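Home | Notebook | Materials | Colour cards | Contact

31st October
Soledad Meléndez

Continued the trials of the oil finish for the Salinas floor. I write this the same evening, so that the numbers are not lost as in March, when I trusted my memory and had to repeat two boards.

The boards are the same oak as before, sanded by hand to the same grit, and I marked the back of each with pencil before I opened any tin. Board 1 is the Dadetti oil, one coat. Board 2 is the Dadetti oil, two coats. Board 3 is Ramumar hard wax, thin. Board 4 is Ramumar hard wax, thin, over a wash of weak tea. Board 5 has nothing and stays in the drawer for comparison.

First remark: the tea is too strong. I left the leaves in the water overnight and the wash came out nearly grey on the oak, with a dark line where I stopped the brush to answer the telephone. It is my fault and it says nothing bad of the method. Next time I will leave the leaves for 60 minutes only and strain two times through cloth. If somebody else prepares it before I do, please write on the jar how long it stood.

Second remark: the Dadetti oil goes on more easily when the tin has been in the warm cupboard. From the cold shelf it pulls under the rag and leaves small ridges along the grain. I rubbed them down with the white pad and they disappeared, but on a whole room this would cost a morning.

About the colour. The client asks for "honey", and we have now spent much time on this word. For me honey is what Board 2 shows near the window, yellow with a little red inside. For the architect it is much paler, and when I showed her Board 2 she called it caramel. I think we must stop using the names of foods and use only the card numbers. Card 993 is the nearest to what she wants, I am almost sure. I will ask her to sign the back of the card.
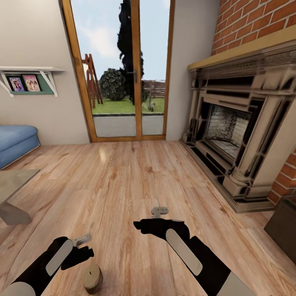
Reading time: 3 min

The pale tone has one difficulty which I should put down now. On light planks the streaks of the grain are easy to see, and if two boards with strong streaks lie side by side the eye goes there immediately. The fitters must open several packs together and mix them before laying. I have asked for this on other jobs and it was not done, so now I will put it in the written order.

The other difficulty is the light from glazed doors. It comes low across the floor and shows every sanding mark which is not in the direction of the grain. I propose to finish the last pass by hand for the first metre inside the doors. It is slow work, but I prefer to do it before the oil than after.

Wear test: I put the Flurnura disc on Boards 1 and 3 and let it run for 2000 turns each. Board 1 has lost its shine in a ring, the wood under it is still closed. Board 3 has kept the shine but has one fine scratch, I suppose from a grain of sand that stayed on the felt. I do not count this result. The felt was old and I should have changed it. To repeat with new felt.

Water test: a wet glass on each board, left during my lunch. Board 1 has a weak ring, Board 2 none, Board 3 none, Board 4 none that I can see, but the grey hides much.

Smell: the Ramumar is stronger than I remembered. Window open all afternoon and it is still in my coat.

To do:
- new felt for the disc
- tea, weaker
- second coat on Board 1, to see if it becomes equal to Board 2 or stays behind
- send card 993 to the architect, with a space for signature
- the used oil rags go in the water bucket with the lid, not in the paper bin. I found one there again this morning.

Board 4 I leave on the windowsill until next week, half covered with cardboard, to see how much the light changes it.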